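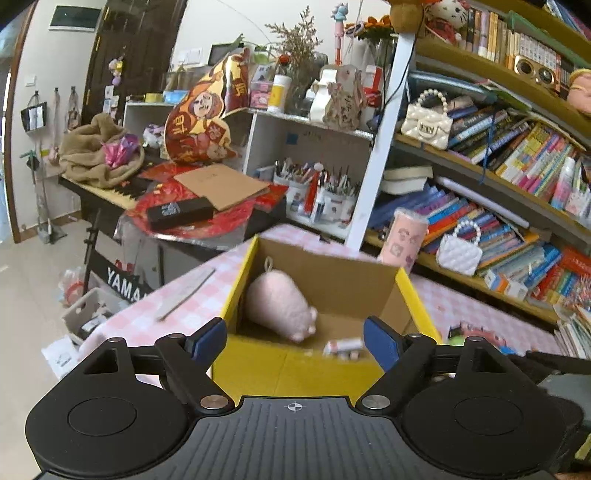 Our small shop in Drindale sends toys to families in Tondow and Trasdale, and this gallery shows the home where we do the packing. It is a living room, so the parcels share the place with books, music and many decorations. A pink plush pig lies in its open box on the checkered cloth, with a long ruler next to it – we measure each box before we write the label. The keyboard behind makes a useful second table when nobody plays, and now it holds a red gift bag and a flat brown envelope.

Parcels up to 900 grams go by normal post. Please order before 18 January for the New Year.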